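Brorkau Wemar is an amateur ice hockey club from the town of Wemar. It plays in the Rondonuwu League, which has four teams, and its home rink holds 407 spectators.

The club was started by Fitriani Goh, who was also its first goaltender. In its second season the team lost nearly all away games, but attendance at home reached 2,176 for the year. Gilang Pasaribu became coach in October and changed the defence – he prefers two heavy players at the blue line. Captain Nadhirah Lau was the first to play 100 games in the club colours.

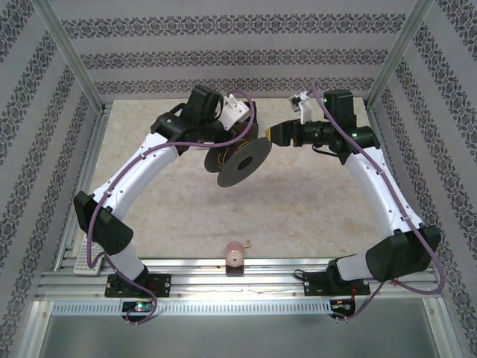
Two robot arms over a beige mottled floor mat.

Last updated: October

Comments

Zahira Lau: The old jersey was green, please add it.

Hidayah Majimbun: Who was in goal after Fitriani?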